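本期闲话：写了一冬天的信

二月二日，也就是我坐下来写这篇的时候，窗外还在下那种不大不小的雨，水壶刚响过一遍。编辑那边催稿催了两回，说这期栏目随便写点什么都行，只要别再写腌菜了（上一期收到的腌菜来信我还没回完，抱歉抱歉）。那就写写信吧，正好我这个冬天干得最多的一件事就是写信，手写的那种，装信封，贴邮票，走到路口丢进邮筒。

起因特别没出息。去年五月我搬家，从Haldane搬到Pasdale，翻出来一个鞋盒，里面全是旧信。我本来打算十分钟收拾完那个柜子，结果坐在地板上看到天黑，晚饭也没做。信里写的都是些什么呢？谁家的猫生了，谁考试没考好，某某路的面包店换了老板，面包变咸了。没有一件大事。可我看得鼻子直发酸，连当年觉得烦的那几封都舍不得放回去。

后来我就想，我上一次给人写信是什么时候？想了半天想不起来。手机里倒是每天都在说话，可是你让我找出去年这时候跟朋友说了什么，我翻都懒得翻，翻到了也多半是“哈哈哈”和“到了吗”。

于是我给自己定了个规矩，入冬以后每个星期写一封，写给谁都行，长短不论。到现在断过两回，一回是感冒，一回纯粹是懒。

先说说纸。我一开始兴冲冲买了一本很贵的信纸，厚厚的，带压纹，摸着像布。写了一封就后悔了，因为纸太好，人就紧张，写一句想半天，生怕糟蹋。写错一个字恨不得整张重来。后来换成文具店里最普通的横线纸，一下子就放开了，涂涂改改也不心疼，反而越写越长。那本好信纸现在压在抽屉底下，等哪天有喜事再用吧。（要是有人结婚，请务必通知我。）

再说笔。我试过钢笔、圆珠笔、签字笔，还有一支从Hetuvville的旧货集市上淘来的蘸水笔。蘸水笔只好看，真写起来一封信得蘸上无数回，袖口上全是墨点子，我那件灰毛衣就是这么毁的。钢笔写着最舒服，不过普通横线纸有时候会洇，背面就没法写了，等于费一倍的纸。现在我基本上固定用一支细的签字笔，不讲究，但是顺手，坐车的时候也能写。左撇子的朋友来信说，签字笔写快了会蹭一手，她们……哦不，是他们家两个都是左撇子，换了快干的墨水才好。这一条我没试过，先抄在这里给大家参考。

最难的其实是开头。写上称呼以后，脑子里就空了。“你好，最近怎么样？”写完这句就不知道往下写什么，好像该说的都说完了。我卡了好几个星期，后来想到一个笨办法：别从问候开始，直接从眼前的事写起。比如“我现在坐在厨房里，汤还要炖一会儿”，或者“楼下又在修路，钻头从早上响到现在”。这么一写，后面自己就跟上来了。汤炖的是什么，为什么炖汤，上次炖糊了是怎么回事，一页就满了。问候放到最后再补也来得及嘛！

还有一个毛病我改了很久，就是老想写点有意义的。刚开始那几封，我总觉得人家花时间拆信、读信，总得有点收获吧，于是写读书心得，写对人生的看法，写得自己都不想看第二遍。有个老朋友回信很客气，说“你最近想得真多”。我脸都红了。下一封我就改写我怎么跟洗衣机斗气，写它一甩干就往门口走，我得坐在上面压着。她回了满满三页，说她家那台也走，还说她小时候她奶奶拿绳子拴过一台。你看，洗衣机比人生好聊多了。

说到回信，有些事情得提前想开。不是每封信都会有回音的。我这个冬天寄出去的信里，有的过几天就回了，有的隔了一个多月，还有几封到现在也没动静。头一阵子我天天去看信箱，看完还要伸手进去摸一摸，怕卡在角落里。现在好多了，隔天看一次。有人收到信以后打电话过来，说字写得丑不好意思回，就在电话里把信“回”给我听，讲了快一个小时。这也算回信，我记在本子上了。

对了，我有一个小本子，专门记给谁写了、写了什么。刚开始没记，结果闹了笑话，同一件事给同一个人写了两遍，连比喻都一样。对方把两封信并排放着给我回，逐句点评说第二封比第一封写得好。从那以后我每次封口之前都记一笔，也不用多，“洗衣机”“修路”“咸面包”这样几个字就够。翻这个本子也挺有意思，等于顺手记了日记。

邮票我原先完全不上心，柜台给什么贴什么。后来有位住在Clernivov的读者寄信来，信封上贴了一排花花绿绿的小面额旧邮票，占了半个信封，地址都快没地方写了，可是真好看啊。我照着学，去集市上买了一袋散的，五块钱，里头有鸟，有桥，有一张印歪了的灯塔。凑面额像做算术题，我数学不好，每次都要在草稿纸上加两遍。有一回还是加少了，信被退回来，盖了个大大的章，我索性把它原样装进新信封里又寄出去，收信的人说那个章是全信最精彩的部分。

写信的时间也试过好几种。早上写，脑子清楚，可是总惦记着要出门，写得像便条。夜里写，情绪又太多，第二天早晨再看，肉麻得起鸡皮疙瘩，有两封就没敢寄。最合适的是下午，吃过饭，不困也不急，茶还烫着的那一会儿。我一般写到茶凉就停，没写完的放着，第二天接着写，中间空一行，注明“隔了一夜”。收信的人好像都挺喜欢这一行的，有人回信也学着这么写，还写过“隔了三夜，孩子发烧，已退”。

地方嘛，有张平整的桌子就行。

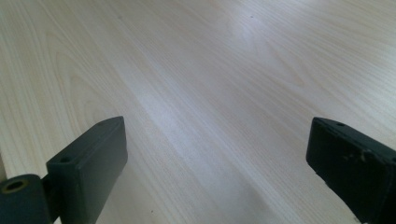 我试过趴在床上写，脖子疼；试过在咖啡馆写，总忍不住听隔壁桌聊天，结果把人家的事写进了信里（没写名字！）。坐车写倒是意外地好，字虽然抖，人却很专心。从Pasdale到Hetuvville那趟慢车正好够写完一封，下车就能寄，站台边上就有邮筒。

信封我现在都自己糊。旧地图、过期的挂历、包茶叶的厚纸，都可以。拆一个现成的信封摊开，照着描下来，剪好，折好，胶水抹薄一点，拿本厚书压上一晚。别学我第一次那样抹得太多，把信纸和信封粘成了一块，收信人是用剪刀一点一点抠出来的，中间少了半句话，她还专门写信来问那半句是什么。我哪里记得！就现编了一句补给她。还有一点，深色的纸写地址看不清，最好另外剪一块白纸贴上，邮递员也省心。

上期我顺嘴提了一句自己在写信，没想到来了好多回应，编辑说邮箱里一下子多出200封邮件，问的都是差不多的事。（用电子邮件来问怎么写信，我笑了好一会儿，不过都看了，都看了。）我挑几个问得多的在这里一起说说。

有人问写给谁。我的经验是别一上来就挑最要紧的人。写给最要紧的人压力太大，容易写成检讨书。先写给那种关系不远不近的，比如以前的邻居、一起上过课的同学、搬走了的理发师傅。这些人收到信会吓一跳，然后特别高兴。我给以前住在楼上的那家写过一封，他们把信贴在冰箱上，还拍了照片发给我，旁边是超市的打折单。

有人问字不好看怎么办。凉拌。真的，我的字从小被老师说像蚂蚁搬家，到现在也没见谁因为这个把信退回来。写慢一点，行和行之间空大一点，能认出来就行。实在认不出来的地方，对方猜一猜也是乐趣。我有一回写“下周去看海”，朋友看成了“下周去看病”，急得当天就打电话来。好吧，这个例子可能起不到鼓励的作用。

有人问能不能给小孩子写。太能了！我给六岁的小侄女写过，字写大一点，一页就几句话，再画个丑丑的小动物。她回信里只有一幅画和一个倒着的数字，我到现在也没弄明白那是什么意思，大概是鞋码。她妈妈说她每天放学都要问有没有她的信，我只好加快速度，现在她是我写得最勤的一位。

还有人问旧信该不该留。这个我说不好，各家有各家的地方和脾气。我自己是留的，按年份捆起来放在鞋盒里，还是原来那个鞋盒，盖子已经盖不严了，拿根橡皮筋勒着。有位读者说她母亲存了一辈子的信，收拾出来一数有3,000封，家里几个孩子花了好几个晚上轮流念，念到后来嗓子都哑了，还为了谁保管吵了一架，最后按收信年份分了。我读到这里羡慕得不行，连吵架那段也羡慕。

这期编辑部打算办一个换信的小活动，愿意参加的朋友，把自己的通信地址和一两句自我介绍寄到编辑部，信封角上写“换信”两个字，我们给大家配对，配到谁就给谁写一封，写什么都行，聊腌菜也行（这里可以聊）。地址只转给配到的那一位，不登出来。不想写长信的，明信片也算数。要是你住得偏，邮递员来得少，也请在信里说一声，我们尽量配个不着急的人给你。

配对的事由我来弄，所以难免会慢，请多包涵。上回给读者换花种我就配错过，把向日葵寄给了一位只有朝北小窗台的朋友，人家还是种了，长得细细高高的，一路歪到窗框外头去。

另外，谁手里有多余的旧邮票、用不着的地图或者挂历纸，也欢迎随信寄来，编辑部门口的柜子空出了一格，专门放这些，路过的朋友可以自己拿。旧地图最好别太破，折痕上容易断。胶水和剪刀柜子里也有，用完请把胶水盖子拧紧，上次那瓶已经干成石头了。

下期我想写写明信片，手头攒了一些，有几张背面的字比正面的风景有意思得多。有好玩的也请寄来给我看看，看完一定还。茶凉了，我去把这星期的那封写完，开头已经有了，写的是邻居家的鹅。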